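# Gustham Shore Fishing League: Frequently Asked Questions

Rules questions sent to the league secretary, with the answers that apply for the current season. Where an answer differs from the printed rule card, this page takes priority.

## Entry and registration

**Who can enter?**

Anyone aged 16 or over with a valid fishing license for the district. Anglers under 16 fish the junior section, which has its own card and its own start time. Entry forms go to Inger Steinarsdóttir before the end of January.

**Can I join after the first match?**

Yes. You score zero for any match already fished. Your worst two results are dropped from the season total, so a missed opener can be one of them.

**Is there a cap on entries?**

The Skov breakwater has 30 numbered pegs and the cap is set to match. If a match is full, your name goes on the reserve list in the order received. Reserves are called up to 6:00 a.m. on the morning of the match, and a reserve who does not answer is passed over.

**Do I need to belong to a club?**

No. Club members may nominate their club for the team table. Unattached anglers count for individual points only.

## Draw and pegs

**How is the draw made?**

Numbered discs from a bag, at the Prelta slipway, starting at 6:30 a.m. You draw your own. If you are not there when your name is called, the steward draws for you and that peg stands.

**Can I swap pegs with another angler?**

No. The only exception is a mobility request made in writing before the draw. Pegs 1 to 4 have level access from the road and are held back until those requests have been dealt with.

**How far can I move from my peg?**

You must cast and land fish between your own marker and the next one up. You may leave the peg with your lines out of the water. A baited hook in the water with no one at the rod is a warning the first time and loss of the match score the second.

## Tackle and bait

**How many rods?**

One rod fishing, one spare made up but not baited. Maximum three hooks. Trebles are not allowed in bait matches – this includes trebles with points removed.

**Is there a minimum hook size?**

Yes, size 2. Hooks are checked against a gauge at the weigh-in and may be checked at any time during the match.

**What leader do I need?**

For leads over 2 ounces, a shock leader with at least six turns on the spool when the lead is at casting drop. Matches at Brerkosex require a leader for all leads because the public path runs behind the pegs.

**Can I use frozen bait?**

Yes. Bait may be fresh, frozen, or salted. Live fish may not be used as bait. Ground bait is not allowed from the breakwater.

**What should I bring for handling fish?**

A measuring board, a bucket of at least 10 liters, a disgorger, and a cloth. Wet the cloth with seawater before it touches a fish that is going back. Dry cloth removes slime from the skin and should be kept for hands and reels.

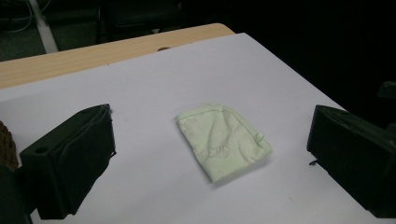 *Light green cloth, folded.*

**Are fish grips allowed?**

For weever, dogfish, and conger, yes. For all other species use wet hands or the wet cloth. Lip grips must not be used to lift bass.

## Measuring and scoring

**Is scoring by weight or length?**

Length, converted to points. Fish are measured from the tip of the snout to the longest point of the tail, rounded down to the whole centimeter. Each centimeter is one point. There is a bonus of 10 points for the first fish of each species on your card.

**What is the smallest fish that counts?**

19 cm for all round fish except bass. Flatfish count from 24 cm. Bass must meet the legal size. Undersized fish go straight back and are not written down.

**Who signs the card?**

The angler on the next peg up, at the time of capture. The last peg is witnessed by the peg below. A card filled in at the end of the match from memory will not be accepted.

**What happens in a tie?**

The longest single fish decides it. If that is also equal, the higher number of species, then the earliest capture time on the card.

**What is the league record?**

441 points in one match, set by Marwan Moussa at Skov. Records under the old weight system are listed separately and are not converted.

## Weather, protests, and results

**Who decides if a match is off?**

The match steward, Ditte Laxdal. The decision is posted by 5:00 a.m. and is final. If a match is stopped early, it counts provided half the scheduled time has been fished.

**How do I make a protest?**

In writing, to the steward, within one hour of lines out. Give the peg number, the time, and the rule. Protests are heard by Heiðrún Kjærgaard and one angler drawn from outside the section concerned.

**When are results posted?**

Provisional results go up the same evening. Corrections should be sent to Hrefna Vigfúsdóttir with a copy of the signed card – please keep your half of the card until the season table is closed.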